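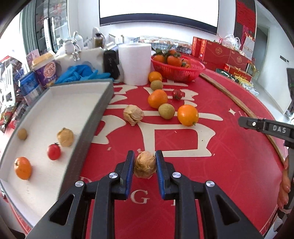 Fruit on the red tablecloth, with the tray to the left and the basket of oranges behind.

Sorting mixed fruit for a holiday table: what goes in the basket and what goes in the tray?
Posted in Home & Table

Murray Landry
Hello everyone, I hope this is the right corner of the site for it. Every December we set up a round table in our hall with a red cloth, a basket of oranges and a tray for the smaller things, and every year it starts out lovely and looks like a yard sale by 2 in the afternoon. People pick something up, change their minds and put it down wherever there's room. We have oranges, mandarins, little tomatoes, some small brown fruit and a few wrinkly dried ones that my wife brings home from Arkach (the grocery near us, very nice people). I'd like the big lettering on the cloth to show, because it's the prettiest part! Should I keep everything in containers, or leave some loose? And does it hurt the fresh fruit to sit next to the dried? We expect up to 90 guests.

Reda Belhaj
Oh, I love a fruit table, and I've set out more of them than I can remember. I would give the basket to the oranges and nothing else. They're big and bright and they hold each other up, and if any still have their leaves, turn those toward the door where folks come in. The tray is for anything that rolls. Tomatoes and mandarins can share it, but put the tomatoes at one end and go easy on them, as they bruise if an orange lands on top.

Dried fruit I'd move to a little dish of its own. It won't be ruined by an afternoon beside the fresh, but it picks up moisture over a day or two and goes sticky. Leave a short line of loose fruit on the cloth if you like the look, just keep it off the lettering.

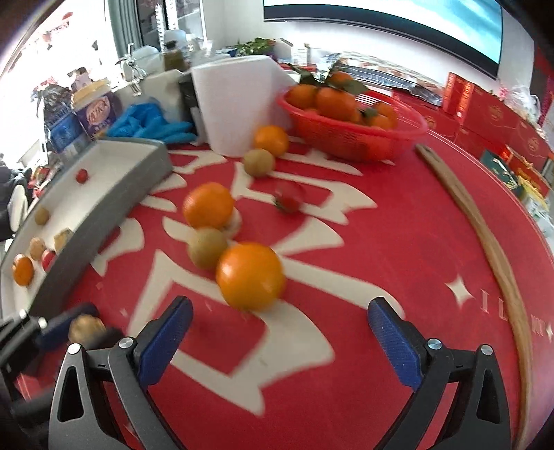 Can walnuts in the shell go in the same tray as the fruit?
They can for an afternoon, as long as the fruit is dry when you set it out. Put the nuts back in a bag or jar at the end of the day, and leave a nutcracker and a bowl for shells close by or you'll be finding bits in the cloth until spring.

Younes Metwally
just use a bigger tray. we got one from Venton and it fits everything

Murray Landry
Thank you both, this is so helpful. Reda, the separate dish is a fine idea and I have an old blue one that will do nicely. I'm going to wash and dry everything the evening before and fill the basket first thing in the morning.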